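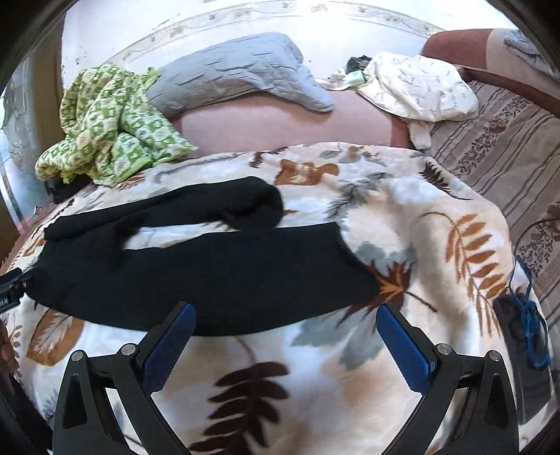
I've been going back and forth for weeks on where a folding demonstration ought to start, and I'd love to hear how other people here handle it before I relabel our whole set (again!). For anyone new, our group records people folding and straightening clothes at home with a handheld gripper in each hand, and then we train a policy on the recordings. Up to March we cut every clip so that it started when the fingers first closed on cloth. All the time before that went in the bin, because we thought of it as dead time, people hovering and making up their minds. Now I think we were throwing away the best part. Take the black knit on the leaf-print blanket: the fingers on this side are wide open with nothing between them, the second gripper is already up at the left end of the garment, and the sleeve-like part is lying along the top with its end bunched into a fold. A person looks at that and knows pretty quickly which bit of edge they want. Our old policy never got to see the looking. It only ever saw hands that were already in the right place, and then we were all surprised when it couldn't get itself there.

So I retrained with the approach kept in, going back to the last moment both grippers were open or nearly so. Same network, same training time, same 50 test garments, which are mostly knitwear and a few very tired shirts that Decha was kind enough to part with. First grasp on the correct edge went from 29 out of 50 to 41 out of 50. I was so pleased I walked twice round the building. The catch is that the full fold didn't improve nearly as much, and I'm not sure why. Has anybody tried keeping even more of the lead-in? Or less? I'd also be glad of opinions on dark clothes over busy prints, as those still give me the most trouble.

jarmo_v
Original poster

---

Nnamdi Wike wrote:

Lovely post, and thank you for giving the count out of 50 instead of a bare percentage. We saw something very similar at Foditia last year with towels. We kept the approach and the first grasp got better straight away, and then everything after the first grasp carried on being as bad as before. My reading is that the two halves are nearly separate skills. The approach is mostly about seeing, and the fold is mostly about what the cloth does once you've got it, and more approach footage can't teach the second one.

On how much to keep: we went as far back as the hands entering view and it was too much. People scratch their noses, they move the blanket a bit, they turn to say something to whoever is in the next room. The policy learned a sort of polite wandering. I would stop about where you did.

---

kai_sp wrote:

I'm going to be the grump, sorry Jarmo, you know I like your work. I don't believe the gain comes from the approach at all. When you cut earlier you also get more frames from every clip, so the network sees each garment from more distances. You could get that from cropping and shifting the frames you already had. Did you match the number of frames, or only the training time? Those are different things, and if you only matched the training time I don't think we can say which one did the job.

Also, "correct edge" according to whom? If the person who made the demos is also scoring the tests, then some of that 41 is taste.

---

jarmo_v wrote:

Kai, you are always welcome to be the grump in my threads. Fair on the frames. I matched training steps and not frames, and I should have said so in the first post. I can run the other version, it only costs me machine time and a bit of patience.

On the scoring, it was Decha and not me, and the rule was written down before we started: the grasp counts if both layers of the hem or cuff are between the pads, or the single layer if that's what the demo for that garment type used. There were two garments we argued over and both were scored as misses.

---

Decha Somboon wrote:

Confirming I did the scoring, with the rule printed out and taped to the desk, and confirming that I was not told which policy was running. I did guess after a while. The old one has a way of coming down on the middle of the panel and pinching up a little tent, and once you've seen it do that a few times you recognize it from across the room. So I was blind on paper and a bit less blind in practice, and Kai can have that one.

About dark clothes on prints: I spent an afternoon going through the misses and I don't think the print is the problem so much as the dark. With a black knit you lose the fold lines. Where a sleeve doubles over, I can make out the shape of the outline but hardly any of what's going on inside it. A strong leaf pattern might even help a little, since you can tell very exactly where the garment stops and the leaves begin. Our worst results were black on the charcoal bedspread, and that one has no pattern whatsoever.

---

flynn_h wrote:

Can I ask a beginner thing? I've only got a small set, a couple hundred clips from my own apartment, done with the Oller fingers on a homemade handle. All the threads here seem to assume more than 4000. Is the earlier cut still worth it for me, or do I just end up with a tiny set full of hovering? My sofa has a throw on it that I never take off, and I'd been planning to clear everything down to a plain table and start over, which honestly makes me want to lie down.

---

Nnamdi Wike wrote:

Flynn, please keep the throw! And keep the cushions and the cables and whatever else lives there. If you want the thing to work on sofas you'll want sofas in the data. I did the plain table for the best part of a year and got a policy that was wonderful on that table.

With a small set I'd still cut early, but I would look through the clips by hand and drop the ones where the person dithers for ages. With a couple hundred you can do that in an evening with something on the radio. Mellomico's clip viewer is fine for it, or anything that lets you scrub back and forth.

---

kai_sp wrote:

Agree with Nnamdi on the sofa, disagree on dropping the ditherers. Those are the clips where the garment was hard to read. Take them out and you're left with a set of easy shirts. I'd keep them and trim the middle.

---

Nnamdi Wike wrote:

Trimming the middle gives you a jump in the hand position, though, and we had awful trouble with jumps. Maybe your controller forgives them more than ours did. Flynn, you now have two opinions and I suspect you'll have to try both, sorry.

---

jarmo_v wrote:

Back with the frame-matched run. Same garments, Decha scoring, and this time we shuffled the order so the two policies were mixed together through the day. With the frame count held equal, the early cut got 38 out of 50 on the first grasp and the late cut with cropping and shifting got 33. So Kai was right that part of it was simply more views, and there's still some gap left over that I'd like to put down to the approach. With 50 garments I wouldn't bet my bicycle on a gap of five.

Full folds are still stuck at 51 percent over the longer test, near enough the same for both. I'm coming around to Nnamdi's idea that it's a separate skill, and next I want to try training the part after the grasp by itself, starting from grasps that are a little bit wrong. Decha has offered to make the wrong grasps, and I'm told there's a bag of cardigans waiting.

---

kai_sp wrote:

That's a better result than I expected and I'll take five as "probably something." Could you post the split by color when you have it? I'd like to see whether the black ones moved at all.

---

jarmo_v wrote:

Will do. I need to go through and tag them first, as half are just down as "dark" in my notes.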